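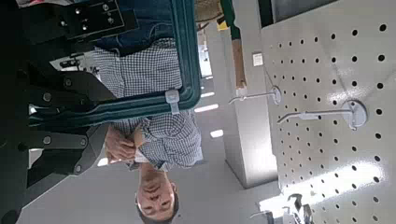

Un lector del taller de Wenum cuenta que la pinza se le abrió a mitad de recorrido, con el error 3649 en pantalla, y que la pieza acabó enganchada en la varilla de un gancho. Pregunta si basta con apretar más. En su caso no bastó: subió la fuerza de cierre, repitió el movimiento y volvió a pasar lo mismo.

Es una avería corriente en talleres pequeños donde el brazo trabaja junto a un panel perforado. Lo que sigue sirve para brazos de sobremesa con pinza de dos dedos, que son los que más consultas nos traen. Para una celda industrial cerrada manda el manual del fabricante.

Primero, parar bien

Pulse la parada de emergencia antes de tocar la pieza. La pausa del programa deja los motores con tensión y el brazo puede reanudar el movimiento si alguien pulsa una tecla en el ordenador.

Con la parada pulsada, sujete la pieza con una mano antes de aflojar nada. Al lector de Wenum se le cayó sobre el pie, por suerte con calzado de seguridad. Si el brazo no lleva freno, puede bajar por su propio peso al cortar la corriente. Apóyelo en un taco o pida a otra persona que lo sostenga desde fuera del recorrido.

No tire de una pieza enganchada hacia usted. Los ganchos de varilla larga con la punta levantada la retienen, y al soltarse de golpe sale con fuerza. Levántela primero hasta librar la punta y después retírela hacia un lado.

Por qué se abre la pinza

En orden, de lo más frecuente a lo menos:

Dedos en cuña sobre un borde redondeado. Un marco de canto grueso y redondo, como el verde azulado de la foto, ofrece poca superficie plana. Si la punta cierra sobre la curva, la pieza tiende a escurrirse hacia fuera, y apretar más empeora el resbalón. Busque un tramo recto y haga que el dedo entre más.

Clips y accesorios en el agarre. Un clip de plástico en el borde separa los dedos y el controlador cree que ya ha cerrado sobre la pieza. Quite el clip o desplace el punto de agarre. Hay que volver a grabar el punto, no vale con corregirlo a ojo.

Tornillos de los soportes. Se aflojan con la vibración. Revíselos con la llave puesta y la máquina sin tensión. Una marca de rotulador que cruce la cabeza y la placa permite ver de un vistazo si alguno ha girado.

Peso mal declarado. La pieza del lector figuraba en el programa con 200 gramos. En la báscula de cocina dio 530. Con el peso equivocado el brazo acelera de más en los giros y la protección salta cuando nota una carga que no espera. En su controlador, un Cullstead de segunda mano, eso es lo que avisa el 3649. En otros equipos el código será distinto.

Cable pellizcado. Mueva el brazo a mano, sin tensión, y mire el cable de la pinza en cada extremo del recorrido. Si queda tirante en alguno, ahí está el fallo intermitente.

El panel perforado

El panel da más problemas de los que parece. Las varillas sobresalen bastante, son finas y brillan, y quien programa el recorrido suele medir hasta la chapa y se olvida de ellas.

Mida siempre hasta la punta del gancho. Añada el ancho de la pieza, además del de la pinza.

Retire los ganchos vacíos de la zona por donde pasa el brazo. Un gancho sin nada colgado se ve mal de frente y es el que acaba enganchando un cable o una manga.

Si lleva portaetiquetas en la varilla, compruebe que no se desliza. Uno suelto cambia de sitio cada vez que se cuelga algo y termina donde no debe.

Los paneles blancos y satinados reflejan las lámparas del techo. Si el brazo se guía por cámara, los brillos pueden confundirla. Antes de cambiar parámetros, pruebe a apagar la fila de luces más cercana o a tapar un trozo del panel con cartulina mate.

Para los tornillos de fijación en zonas húmedas usamos inoxidable 316. En un taller seco no hace falta gastar tanto.

Personas cerca

Quien esté enfrente del brazo ve el recorrido al revés que quien lo programa, y calcula mal por dónde va a venir. Pasa sobre todo cuando hay alguien al otro lado de la pieza mirando por el hueco, como el señor de la camisa de cuadros. Para observar un ajuste, acuerde antes el sitio, mantenga las manos recogidas y no las meta por la abertura de un marco aunque el brazo esté quieto.

Durante las pruebas, una persona a los mandos con la parada al alcance. Que no sea la misma que sujeta la pieza.

Velocidad reducida en todo movimiento nuevo, también en los que solo se han retocado. Mangas abrochadas, nada de guantes holgados ni cordones al cuello.

Volver a arrancar

Pese la pieza con todo lo que lleve puesto y corrija el dato. Grabe otra vez el punto de agarre. Haga el recorrido sin pieza, luego con una de cartón y por último con la buena. Si el error reaparece en el mismo punto, sospeche del cable o de un tope. Si aparece en sitios distintos, vuelva a los tornillos y al agarre.

Anote el código, el punto del programa y lo que se cambió. Nosotros lo apuntamos en una libreta colgada junto al interruptor. Cambie una sola cosa cada vez, o no sabrá cuál era.

No anule la protección por carga para terminar una tanda. En octubre nos escribieron de Skinwood después de haberlo hecho: doblaron un dedo de la pinza y arrancaron un gancho con un trozo de panel. El recambio de los dedos lo pidieron a Sydorenko y tuvieron el brazo parado hasta que llegó.

Nota del 29 de noviembre: el lector de Wenum ha vuelto a escribir. Corrigió el peso, apartó el clip y desmontó los ganchos bajos. El 3649 no le ha salido desde entonces, aunque todavía trabaja a velocidad reducida. Le queda cambiar el cable de la pinza, que tenía la funda rozada cerca del codo.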